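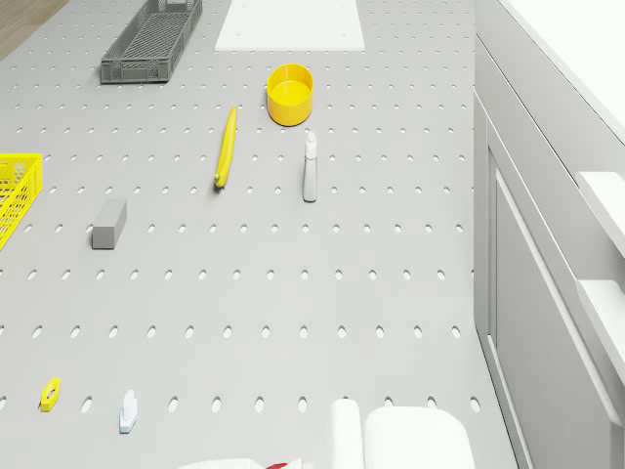
Pegboard surface, dark crate, yellow bowl

Pegboard or drawers for a kitchen/utility wall?

mudroom_mess
Typing fast, kid asleep. We have a utility room off the kitchen, long and skinny, and everything in it lives in a pile. Baking stuff, dog leash, screwdrivers, the big bowls. Want to fix one wall before the end of August.

Choices:
- pegboard over the whole wall, hooks, couple of shelves
- Farnden drawer unit, the tall one, 298 on sale right now

Partner says drawers. I say if I can't see it I buy it again. We own a lot of measuring spoons.

Wall is drywall, outside wall, no outlets on it. Budget is 400 for everything including screws and whatever I break. Opinions?

gravelpit
Drawers. Pegboard in a room next to a kitchen gets greasy and then every hole has fuzz in it. Had it, ripped it out.

tinroof27
disagree with above. I've had pegboard in my laundry room for years and wipe it maybe at Christmas. It's fine. Is your utility room actualy getting cooking grease or is there a door?

mudroom_mess
There's a door. It's never closed.

gravelpit
So, grease.

halfpint_hardware
I used to work the counter at Kowalczyk in Steston so I sold a ton of this stuff. Few things.

Thin hardboard sheets sag when you put weight in the middle. Get the quarter inch or get metal. Metal costs more but the hooks don't chew the holes out.

You need a gap behind it. Furring strips, screwed into studs, then board on the strips. People screw it flat to the drywall, then come back mad that the hooks won't go in. Every week.

Buy the hooks that lock. The cheap ones come off with the tool every single time.

mudroom_mess
Quarter inch, strips, locking hooks. OK writing this down. What about bowls? Hooks don't help me with bowls.

tinroof27
Shelf bracket + shelf for bowls. Or a crate on the bench below, bowls go in that. I keep all my odd shaped stuff in a crate with slots in the sides so crumbs fall out and I can kind of see what's in there.

gravelpit
So a pile, but in a crate.

tinroof27
a pile with handles, yes

oldcaulk
Long time reader. Nobody has asked about the handles on the things you're hanging and that's what sank mine. Half my utensils had no hole in the end. Smooth round end, nothing to hang by. I bought the board, put it up, looked great, then stood there with a fistful of stuff that wouldn't hang.

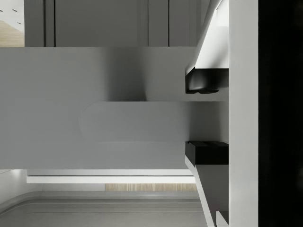 Long gray handle, rounded at the tip

oldcaulk
Go through your drawer first. Sort by has a hole / doesn't. If most of it doesn't, you want a rail with cups, or drawers.

halfpint_hardware
Good point. There are ring holders for that, a loop that sticks straight out, handle drops through and the wide part sits on top. Screwdrivers love em. Spatulas work if the head is wider than the ring. Also you can drill a plastic handle but go slow, and don't drill anything that has a coating you care about.

oldcaulk
Please don't drill your good spatula.

halfpint_hardware
I said go slow.

mudroom_mess
Went and sorted. More than half has no hole!! Including all the stuff we use every day. Ugh. Partner is being very quiet about it in a way I can hear.

gravelpit
Drawers.

tinroof27
no. rings. or magnets for the metal ones. You could also do less of it, like pegboard from counter height up to where you can reach and leave the rest blank. A whole wall of it looks like a garage anyway.

lemon_ledger
We did both. Small drawer unit on the floor, pegboard above. The drawers hold the boring stuff (batteries, tape, birthday candles) and the board gets what we grab daily. Bromness makes a three drawer one that goes under a bench, cheaper than the Farnden and I think the slides are better. Mine came with a dented side panel, they sent a new one, took forever though.

gravelpit
Bromness slides are not better. Mine went crunchy after one winter. The Farnden is heavier and you feel it when you open it.

lemon_ledger
Was yours in an unheated room? Ours is inside, no crunch.

gravelpit
Garage. Fine. Fair.

halfpint_hardware
Any slide will crunch in a garage. Little dry lube, wipe off the old gunk first.

mudroom_mess
So if I do the small Bromness plus half a wall of board, does that come in under 400? Board near us is 27 a sheet at the place by the highway, I'd need 2. Strips are cheap. Hooks are where it gets me I think. The mixed bags are all tiny hooks I'd never use.

halfpint_hardware
Skip the mixed bag. Draw it first. Put brown paper on the floor, lay your stuff out on it the way you want it, trace around it. Then you know what hooks to buy. Leave more space than you think between things or you'll knock one off grabbing the next.

tinroof27
+1 on laying it out flat. I laid mine right on the board before it went up, moved stuff around for a whole evening with a glass of wine. Also heavy things low.

oldcaulk
And paint it before you hang it. Roller, thin coats. Brush fills the holes and you'll be poking them out with a nail till midnight. Ask me how.

mudroom_mess
Light gray or white? Last question I swear

lemon_ledger
Gray. White shows every ding from the hooks.

gravelpit
White. It's a dark skinny room. You want the light.

tinroof27
gray

mudroom_mess
OK gray. Going with the half wall, rings for the no-hole handles, bowls in a crate on the bench, small drawer unit under. Partner gets the drawers, I get the board. Will post when it's up, prob not this week, stud finder is missing and I'm pretty sure it's in the pile.

halfpint_hardware
Knock on the wall and listen. Or look for the baseboard nails, they're usually in a stud.

gravelpit
Let us know about the grease in six months.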